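# About us

Hi, I'm Yannick Vidal, and I look after the teaching side of Skilitz. If you've landed on this page you're probably thinking about sending us a household task to record, or you're thinking about coming to work here, or (it happens a lot) you typed the name of a ski shop wrong. Welcome anyway!

We teach robots to do fiddly chores by doing the chores ourselves. Our people pick up a pair of hand-held grippers, work through a job like folding, wiping or putting away, and the recordings go off to train the arms that our customers run. It's a small outfit with nine of us on the floor, plus whoever Romain has talked into helping that month.

Most About pages tell you how the company started in a garage. Ours didn't, and the more useful story is the one about the time we got it badly wrong, so that's what most of this page is about. New starters get told it on their first morning, so you may as well have it too.

## The week the grippers wouldn't let go

We'd taken on a cloth job for a customer called Baudry. Pick up a cloth, shake it out, lay it down, pick it up again. Nothing glamorous, but cloth is lovely work for a robot to learn from because it never lands the same way twice. They wanted 900 good takes by the end of June and I said yes on the phone before I'd checked with anybody, which I still hear about.

By the middle of the job we were flying. Then Romain Lebrun, our hardware bloke, noticed that Baudry's test arm had started doing a strange thing. It would take hold of the cloth perfectly well, lift it, move across, and then close harder at the moment it was meant to open. On a cloth, who cares. But they'd also tried it on a plastic cup, and the cup was in two bits.

We went back through our own recordings expecting to find nothing. What we found was a fault in the jaw reading on one right-hand gripper. A cable was pulling on its connector whenever the operator's wrist rolled outward, and each time it pulled, the opening value dropped out for a moment and came back as "closed". You couldn't feel it in your hand at all. The light stayed green the whole time, too, and we had all been trained (by me, sorry) to trust the light.

Forty-one takes had the dropout in them before we caught it. That doesn't sound like many out of 900, but they were bunched together, nearly all of them in the release part of the motion, so the arm had learned a very confident wrong lesson.

I rang Baudry the same afternoon. I'd love to say I was calm about it. They were decent, they stopped the arm, and they asked for the list of bad takes in writing, which they had by 9 the next morning.

Romain's first fix was tape. His second fix was a better bracket, which cracked. The third is what we use now: a proper strain relief at the back of the housing and a longer loop in the cable, so a rolled wrist has slack to play with. We also do a wrist-roll check with a cloth in the jaws before any recording counts, because the fault only ever showed itself with something in the grip. 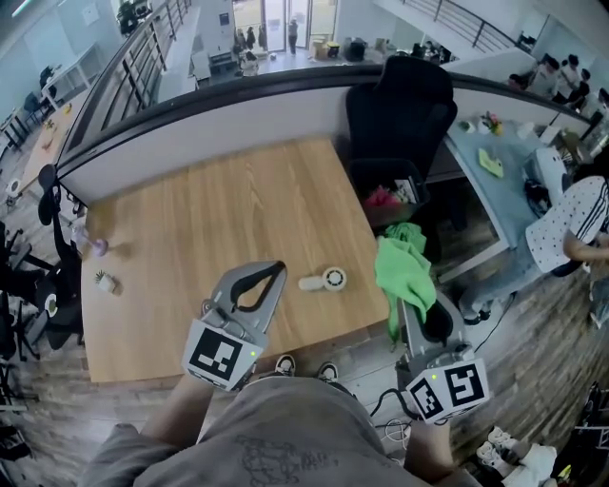 ## What we do differently now

The green light tells you the gripper has power. That's all it tells you, and it's written up in large letters near the kettle. To know that the jaw reading is sound you have to look at the trace, and somebody other than the operator does the looking.

The start-of-session routine goes like this:

- Both grippers opened and closed fully, slowly, with the trace up on a screen.
- Marker faces wiped and checked for lifting corners.
- A cloth in each jaw in turn, wrist rolled in, wrist rolled out, and held for a slow breath at each end.
- Cable loop checked by hand from the housing to where it hangs. If it's touching anything, re-route it.
- Any flat spot or jump in the trace and the gripper goes in the red tub. It doesn't come out until Romain has had a look, even if it seems fine five minutes later. *Especially* if it seems fine five minutes later.

It's a bit of a bore. People used to skip the wrist roll when we were behind, so now the recording software (ours is called Wokavow, and please don't ask me where the name came from) won't start a session until the check's been saved.

We've also got a stop rule. Anyone on the floor can call a stop, for any reason, and the takes on either side of it get flagged for review. The first month we had this rule there were hardly any stops at all, and I was quite pleased until Romain pointed out that people were just being polite. Now we get plenty. Some of them are false alarms and that's completely OK. I'd sooner lose a bit of the morning than post another list of bad takes to a customer.

Most of our cloth work is done with a bright green one these days. It's easy to pick out against a pale desk, and it washes well, and I've grown weirdly fond of it.
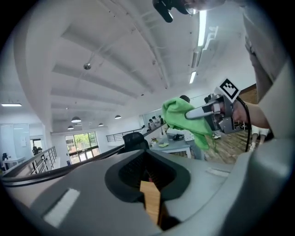 *Green cloth in the jaws, with the cable looped behind the gripper.*

## Did we finish the Baudry job?

Yes, late. We re-recorded every take on that gripper, including the ones that looked clean, and Baudry retrained from scratch. The arm opens its jaws when it's supposed to now. They've since sent us a second job, sorting odds and ends off a desk, and they came with their own page of questions about connectors, which is fair enough!

The original cable is in a jar on Romain's shelf. Please don't tidy it.

## Who we work with

Mostly small robot makers who haven't got the room or the hands to collect their own recordings. Baudry you've met. Skavberg supply our gripper housings and were very patient about us drilling holes in them (they've taken up Romain's strain relief for their next batch, so he's insufferable at the moment).

We do desk, kitchen and laundry tasks. We don't do anything with blades or heat, and we don't record with kids about. If you'd like to know whether your job suits us, send a short description of the task, the objects involved and what your arm's jaws look like. A phone video of the task done by a person is worth pages of spec.

## Working here

You don't need a robotics background. Two of our best operators came from hospitality and one was a florist. You do need to be happy doing the same small thing many times over without going into a trance, and you need to be willing to say "stop, that felt odd" in front of a room full of people who'd like to go to lunch.

Training is paid from the first morning. You'll spend most of it with Romain, learning to read a trace, before you do a single take that counts. Wear closed shoes and something you can move your arms in.

If you'd like to come and have a look around before you apply, just ask for Yannick when you ring. I'm usually on the floor until 4, and after that I'm at my desk going through flagged takes with a cup of tea and am very easily interrupted.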